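Clallden Seed and Cone Notes, README
Version of 7/20/26

This folder holds the written notes of the Clallden collection: cones, dried gourds, seed pods and other dry plant parts that people keep at home.
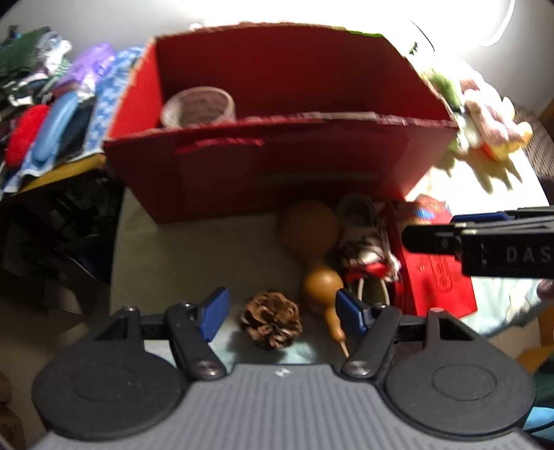

Siriwardena wrote to us after the June version that the old notes mixed up two different things, the date when a piece was picked and the date when it became fully dry, and that for gourds these dates can be many months apart. The remark was correct. In this version they are two separate columns.

What is inside

notes.csv - 200 rows, one row for each piece
places.csv - 61 rows, one row for each place where pieces were found
words.txt - the list of allowed words for color and shape

Columns in notes.csv

piece_id: a number, never used again if the row is deleted
kind: cone, gourd, pod, nut or other
picked: the date of picking, or empty
dry: the date when the weight stopped changing, or empty
weight_g: in grams, after drying
place_id: see places.csv
remarks: free text, mostly English

Please do not read an empty date as "unknown forever". In many rows it means only that we still wait for an answer from the owner.

Known problems

The weights of the first 100 rows were taken on a kitchen scale which shows only full grams. For small pods this is not good enough. The later rows come from a better scale with 2 decimal places.

Cones open in dry air and close in damp air, so the width of a cone is not in the table. We tried to keep it in an earlier version and the values were not useful.

Pine and spruce were sometimes confused by the owners. We corrected what we could - the remark then says "kind checked".

Use

You can use the notes for school, study or your own projects. If you publish something, please write "Clallden notes" and the version date. Corrections go to the Grolano list, with the piece_id in the subject line.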